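Naheed Chaudhry and the lost hymns of Waruvley
July 29, 2019

Naheed Chaudhry has been collecting songs for most of her adult life, and she still gets up and paces when she talks about the good ones. She got up four times during our chat, once with a mouthful of toast.

Her new book, The Pestcombe Carols, gathers the Christmas songs that were sung in the pubs and chapels of Pestcombe and the villages up the valley as far as Waruvley. Most were never printed. They were passed on by ear, or copied into notebooks that ended up in attics, and each village had its own tune for words you would think you already knew.

"I grew up with the carols everybody knows," she says. "Then a friend dragged me to the Sinden Arms one December, and this whole room of people started on While Shepherds Watched to a tune I had never heard in my life. It was so loud! The basses came in late on purpose, the tenors ran off somewhere else, and then they all met up again on the last line. I went home and couldn't sleep."

The man leading the singing that night was Kieran Heffernan, a retired bus driver with a voice she describes as "a very friendly foghorn". He lent her a notebook that had belonged to his grandfather, with 74 tunes in it, some with only the top line written down. That was the start of it.

"Kieran knew the bass parts to nearly all of them," she says. "He'd never seen them on paper. I'd play the top line on my little keyboard and he would just open his mouth and out it came. Sometimes he'd stop and say no, you've got that wrong, it goes up there, and he'd be looking at his own grandfather's handwriting when he said it."
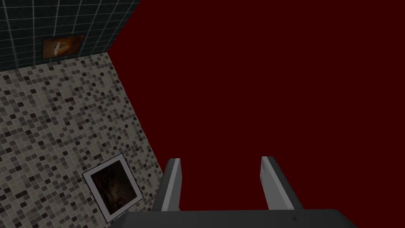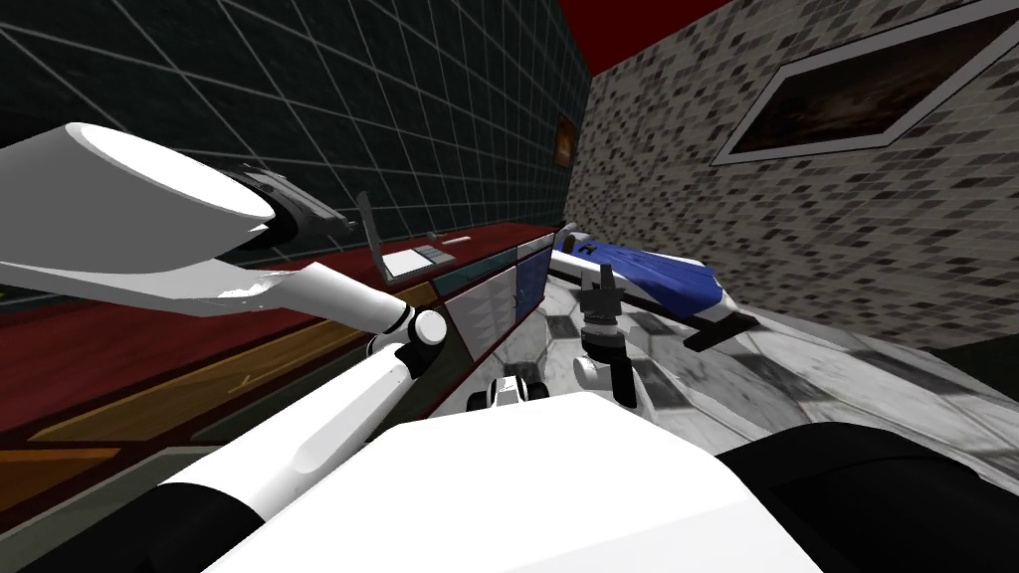
The work spread from there. People heard she was asking and began turning up with carrier bags. Over seven years she went through 1,064 sheets and scraps, many of them the same few favourites copied again and again with small differences. She loves the small differences best of all.

"Take the one they call Pilkington," she says, already on her feet. "In Pestcombe the third line goes down, very solemn, very proper. Go up the hill to Waruvley and it goes up, and they hold on to the top note until somebody runs out of breath. Same words, same name, and either village will tell you the other lot can't sing it." She sings me both. I'm with Waruvley, though I promised not to say so in Pestcombe.

I ask whether writing them down might fix them in place and spoil that. She has clearly been asked before, and she takes her time over it.

"It worried me a lot. There are three versions of Pilkington in the book, all the same size on the page, and I didn't put any of them first except by the alphabet. And the singers don't take any notice of me anyway. I brought the proofs to the Sinden Arms and they stood a pint on them."

What she would love now is for choirs elsewhere to have a go. The parts are simple enough to learn in an evening (she has taught them to people who swore they couldn't hold a tune) and the book comes with her notes on how fast each village takes them, where the stamping goes and which verses are usually left out.

"Sing them too loud," she says. "If you're a nice tidy choir, please, for one night, don't be. Kieran says if you can hear the person next to you then they're doing their job and you aren't doing yours."

She is back at the pub this winter, as always, on the bench by the door with the altos.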